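Sorting the Push Buttons Before the Panel Goes Back Together

The control panel from the old Folluven woodworking bench has been out of service since February, and the present entry concerns the small parts that belong to it. Readers who have followed the restoration will recall that the enclosure was cleaned and repainted in the winter. The operators, contact blocks and loose fittings were placed in a biscuit tin at that time and left there. The tin was opened on Friday.

It is the practice of this blog to record methods as well as results. The method in this case was borrowed from Geetha Hegde, who taught the evening course in panel wiring at Trovside for many years and who required every student to empty all components into a shallow tray before touching a screwdriver. Her printed notes, of which I still hold a copy, devote an entire page to the tray. It should have raised edges, it should be of a colour that does not match the parts, and it should be returned to the same position on the table at the end of each session. I used to consider the page excessive. Having once spent an evening looking for a locking ring that had rolled under a radiator, I have revised that opinion.

The parts are divided first by function. Operators, meaning the portion that is pressed or turned by hand, are considered separately from the contact blocks that sit behind the panel and carry the circuit. Where an operator is still joined to its block, the pair is left together until it has been identified, as the combination may record how the panel was wired by its previous owner. Two of my earlier mistakes came from separating such pairs too soon.

Colour is the second consideration. In the scheme adopted for this bench, green is reserved for start and red for stop. The mushroom-head type is easily struck with the palm, and for that reason it will be mounted nearest to the operator's hand. The customary colour for an emergency stop is red on a yellow background. A yellow head is therefore unsuitable for that duty, and any such button in the collection will be assigned to a lesser task, probably the dust extraction.

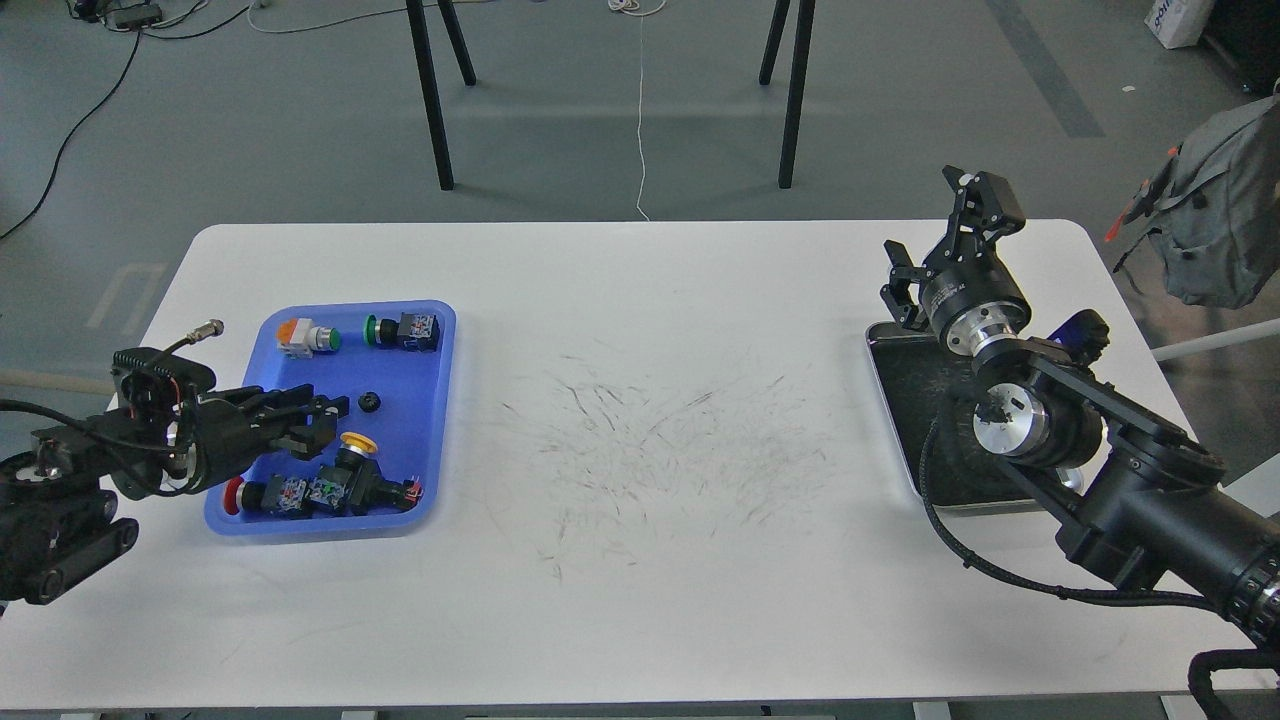

Can contact blocks from different makers be fitted to the same push button?

They should be treated as incompatible unless the maker's literature states otherwise. The fixing clips and the depth of the plunger vary between ranges, and a block that appears to sit correctly may fail to open or close its contacts when the button is pressed.

I learned this with a block purchased from Skelasa, which clipped to the back of a Căpraru operator with very little persuasion and then did nothing at all. Both items were in good order. They had simply been made to different dimensions. The block has been kept, and a suitable operator may yet be found for it.

Once sorted, each part is examined under a lamp. Terminal screws are turned out and back in again to establish that the threads are sound. The coloured caps are wiped with a cloth and a little washing-up liquid, well wrung out. Solvents are not used in this house, following an incident with a clear lens that turned cloudy and remained so. Any switch with short wires still attached is set aside, and the wires are not cut back until their route has been compared with the drawing on the inside of the enclosure door. That drawing is faded in places — the lower corner is practically illegible — but it has been right more often than I have.

The contacts are then tested with a meter, pressed and released several times. A normally open contact should show a closed circuit only when the button is held down, and a normally closed contact should show the reverse. Results are written on masking tape and fixed to the body of the part. Four blocks have been rejected in this way so far, all with erratic readings, and replacements are on order.

A word on the table is perhaps in order, as a correspondent asked about it last month. A white top has been found preferable for this kind of work, small black fittings being much easier to find against it. It does take marks readily. Scuffs may be reduced with a damp sponge and patience, though I no longer expect to remove them entirely, and the parts are in any event confined to the tray.

The remaining task is the layout of the front plate. The existing holes will be retained where possible, and a paper template has been drawn at full size so that the spacing may be tried by hand before anything is fixed. The template allows for the legend plates, which I had forgotten on the first attempt and which are wider than the buttons they describe.

Wiring will be described in the next entry, provided that the replacement blocks arrive and that the ferrules, last seen in the kitchen drawer, are still there.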